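Unit 4: Riding in the crosswind

Magdy El Fassi, road racing course, Prurkevdale

Last time we did climbing, and today we get to my favorite part of bike racing: wind! A flat stage looks sleepy on paper, but give it an open road and a stiff breeze from the side and it can turn wild in a minute or two.

Start with the basic shape. In a headwind the shelter is straight behind the rider in front. When the wind comes from the left, the shelter moves back and to the right, so riders fan out diagonally across the road. We call that an echelon, and it's a beautiful thing when it rolls smoothly!

The catch is road width. Once the line reaches the far edge, the next rider is stuck in the gutter with very little shelter. Those riders should start a second echelon right away.

Our case study is the Giltau to Oshima stage, 105 km with the turn into the wind at km 41. Aileen Evangelista's team moved up before the turn, hit the front, and split the field. Only 40 riders made the first group. Read her race notes before April (they're great fun).

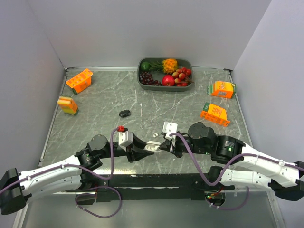
Which side should the lead rider choose when the wind blows from the left?

The left side of the usable road, leaving the most room for teammates to line up to the right.

Next unit: lead-outs.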